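Tustenora fruit notes
README, last touched 24 Mar 2019

Hello! I keep this folder for anyone who wants to sort a mixed lot of fruit at the kitchen table, plums and mandarins and whatever else came home in the bag. There are 16 short text files in it, one per fruit, plus a list of the words I use for ripeness (very much my own words — sorry).

I split things by size first and colour second. Mandarins go with mandarins, plums on their own, and anything small and round and brown goes in the "ask later" file.

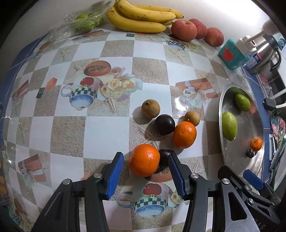
Tetteh wrote back to say that limes and bananas ought to have separate files, and that colour is no use for plums at all, you have to press them near the stalk.

Fair point, so plums.txt now has a line for firmness. The older notes in the Andholm folder still go by colour and I'll get to them in June.

Use any of it as you like.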